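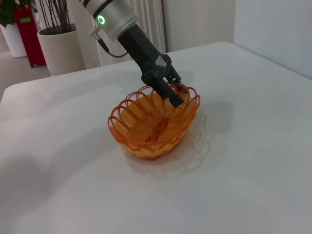
Wire baskets and the bench they live on

I've got a soft spot for coated wire baskets, the loopier the better, and Brigitta Frei next door reckons I should be stopped. They're terrific for lemons and garlic (plenty of air!) but the coils do collect kitchen grime if you let them.

1. Washing the basket. Fill the sink with warm water and a good squirt of dishwashing liquid, drop the basket in and go have a cuppa. Then work an old toothbrush along the coils, not across them. Skip the steel wool, it'll chew through the coating and you'll have rust by September.

2. Wiping the bench. White shows every grey smudge, so I do mine with bicarb on a damp cloth, little circles, then a clean rinse. Don't forget the strip where the bench meets the tiles – crumbs love it there. A cotton bud does the grout line.

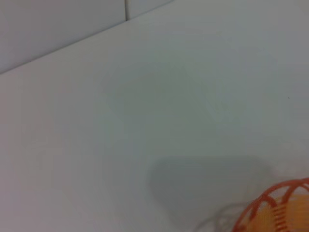
3. Putting it all back. Dry the basket upside down on a tea towel overnight. I pop a folded serviette in the bottom before the garlic goes in, so the papery bits don't end up all over the bench again.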